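**Ticket 1238: Kurkano soundtrack, gap between tracks 6 and 7 on download version**

Opened by: Nicanor Palma
Assigned to: Parvaneh Ranjbar
Status: resolved, one item left open

**Report**

Customers who bought the Kurkano score as a download hear a short silence between "Garba" and "Putham". The two cues are meant to run together. The CD plays fine. Order 2133 was the first complaint, order 1694 came in the same afternoon with the same wording.

**09:40, PR**

Pulled both files from the store and lined them up against the album master. The master has no silence at that point. The strings hold over the track mark and the drum comes in under them.
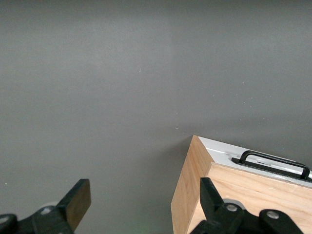 Checked the FLAC set next. No gap there either. So it is only the MP3s, and both complaints are from people who picked MP3.

**10:25, PR**

The encoder pads the start and end of each file. Players can skip the padding if the header says how long it is. Our MP3s have no such header. The Brulach album, encoded on the old machine, has it and plays straight through.

**11:10, NP**

Could we just crossfade the two tracks? The composer is asking when it will be fixed.

**11:30, PR**

I'd leave the audio alone. A crossfade would change the mix and we would have to get it approved again. Re-encoding with the header on is enough.

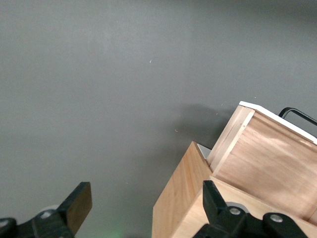 The new MP3s are done from the master, all tracks, so the set matches. The plain gray background with the pale wood on the right leaves the left half open, so the title can go there. There is a tiny orange fleck just left of the wood. Nicanor, please say if you want it retouched.

**14:05, PR**

Tested the join in 2 desktop players and on my phone. No gap in any of them. Files replaced in the store, and both customers sent a new link.

**14:50, NP**

Order 2133 wrote back, fine now. Nothing yet from 1694. Leave the fleck for the moment, I'll ask the designer.

**Still open:** artwork sign-off (NP).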